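工作・自動化 > ロボットアーム > 相談
LANケーブルの抜き差しは、もう双腕アームに任せられますか
投稿日 07/12/2024 解決済み

kensa_heya

小規模な通信機器の検査現場で工程管理をしています。1日に22台の機器を受け入れ、棚から出す、LANケーブルを挿す、導通と通信を確認する、抜く、次の機器に替える、という作業を繰り返しています。現在は2人で回していますが、片方が別工程に移る予定で、挿抜の部分だけでも機械化できないか検討を始めました。

候補に挙がっているのは、卓上型の双腕アームに平行グリッパーを付けた構成です。Kutholmという商社から見積もりを取り、制御ソフトはAbellaを勧められました。説明では「模倣学習で柔らかいケーブルにも対応」とのことですが、成功率の条件が書かれておらず判断できません。

知りたいのは次の点です。
・RJ45の挿入は、人がそばに付かなくても続けられる水準か
・爪のないまっすぐな指で足りるか、専用の指が必要か
・抜くほうは挿すほうより易しいと考えてよいか

専用治具で機器を完全に固定する案は、機種が頻繁に変わるため最後の手段にしたいです。

shisaku_bench

治具なしの条件で近い作業をやっています。結論から書くと、挿入単体は可能な段階、無人での連続運転は条件付き、という評価です。
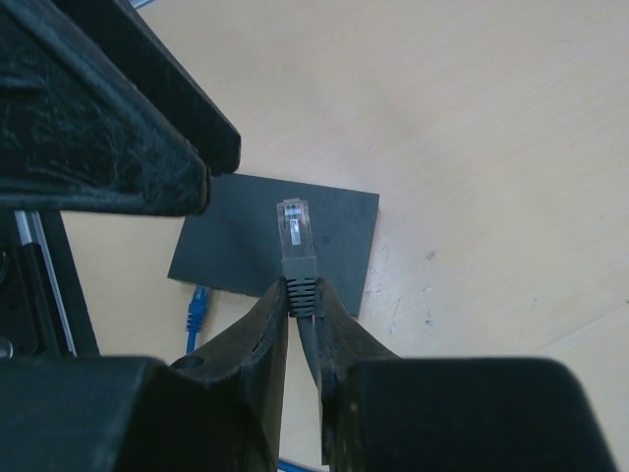

挿入の成否は、ポートに当てる前の把持でほぼ決まります。ケーブルの被覆だけを持つと、先端は自重と癖で傾き、ポート手前での向きが毎回変わります。持つ位置はプラグ直後のブーツ寄りにしてください。灰色のケーブルのように、プラグを上に向けて立て、リブ付きのブーツに指先が掛かるところまで寄せれば、たわむ部分が短くなって先端の姿勢が安定します。透明コネクタの向きを手首カメラで見られることも必要です。ラッチの表裏を取り違えたまま押し込むと、力覚のないアームは止まりません。

当方の許容値は、把持位置のずれで5ミリです。超えたら置き直しに分岐させています。置き直しの動作を教示に入れていない構成は、成功率の数字が良くても現場では止まります。見積もり先には、把持のやり直しを含む1サイクルの成功率を出してもらうのがよいと思います。

次に机上の状態です。ケーブルが交差していると、目的の1本を持ち上げたときに隣のケーブルや機器本体が動きます。人は無意識に反対の手で押さえますが、アームでは押さえる動作も教示対象です。

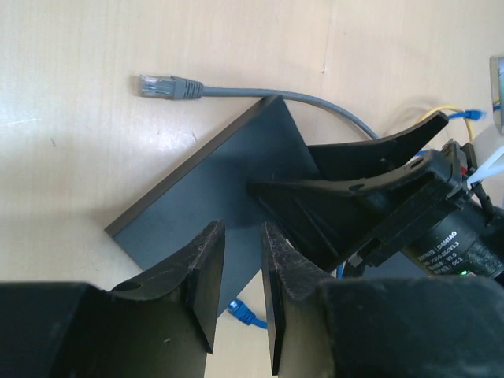 したがって双腕にする意味は、速度より保持にあります。片腕で機器を押さえ、もう片腕で挿す。この役割分担を固定すると、両腕の干渉チェックも単純になります。両腕が状況に応じて役割を入れ替える動作は見栄えがしますが、失敗時の復帰手順が倍に増えます。最初は固定で始めてください。

指については、平らな指に薄いゴムを貼る程度で挿入はできます。ただしゴムは消耗品です。当方は2,000回で交換しています。滑りが目立ち始めてからの交換だと、その前の期間の不良原因が切り分けられなくなるので、回数で管理しています。

抜くほうは易しくありません。ラッチを押し下げながら引く必要があり、平行グリッパーの開閉方向とラッチの押し方向が合わない配置では、手首の姿勢に無理が出ます。ポートが密に並んだ機器では隣のプラグが指に当たります。初期導入なら、挿入と通信確認を機械、抜去を人、と分けるのが現実的です。

monooki_dou

うちは家庭用の話なので参考程度に。Guliaの片腕キットで、机の下の配線整理と洗濯物たたみを試しました。配線は全然だめです。ケーブルを拾うまではできて、束ねるところで絡みます。洗濯物はタオルだけなら何とか。シャツは形が崩れます。
あと動作が遅い。人がやれば済む作業を横で見守ることになるので、家事の時間は減りませんでした。業務なら人件費の計算が違うのかもしれませんが。

memden_hozen

Memden工場の保全担当です。shisaku_benchさんの評価におおむね同意します。補足だけします。

まず、検査工程での挿抜なら、製品側ポートに直接挿す前に短い中継ケーブルを使う方法があります。製品への挿入は人が1回だけ行い、以降の切り替えは中継側で機械が担当します。中継コネクタは台に固定できるので、機種変更の影響を受けません。質問者さんが避けたい専用治具とは別の解決です。

次に、アーム自身の配線。カメラ用ケーブルや電源線は関節の可動範囲いっぱいまで動かして、引っ張られないことを確認してください。余長が長すぎると今度は作業対象に触れます。立ち上げ時の停止原因は、認識や学習よりもこの種のものが多かったです。

部品やケーブルを入れる箱も、アームの可動域との関係で位置を決めたほうがよいです。色の違うケーブルを1つの箱に混ぜて入れ、そこから1本だけ抜き取らせる作業は、挿入より難度が上です。供給は1本ずつ並べた状態から始めることを勧めます。 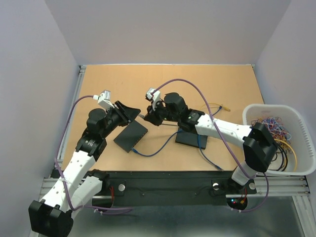
夜間に無人で動かしておくことはできますか。

現時点では勧めません。挿入途中で止まった場合にポートへ横荷重がかかり続けるため、トルク上限と自動退避が確認できるまでは人のいる時間帯に限ってください。

退避は「開いて、まっすぐ引く」だけの単純な動作で十分です。プラグが半挿しのまま残ることはありますが、通信確認で不合格になるので後工程には流れません。半挿しの個体は人が見て、ポート内の端子に曲がりがないか確認します。

kensa_heya（質問者）

回答ありがとうございます。抜去を人に残す分担と、中継ケーブルの案を組み合わせて再検討します。Kutholmには、置き直しを含むサイクル成功率と、トルク上限の設定範囲を問い合わせました。Abellaの側で回数による消耗品管理ができるかも確認中です。

棚からの機器の出し入れは、今回の範囲から外しました。重量と形のばらつきが大きく、挿抜と同じアームで扱う見通しが立たないためです。12月中に中継側だけの試験を行い、止まった回数と理由を記録します。

この相談は解決済みとして受付を終了しています。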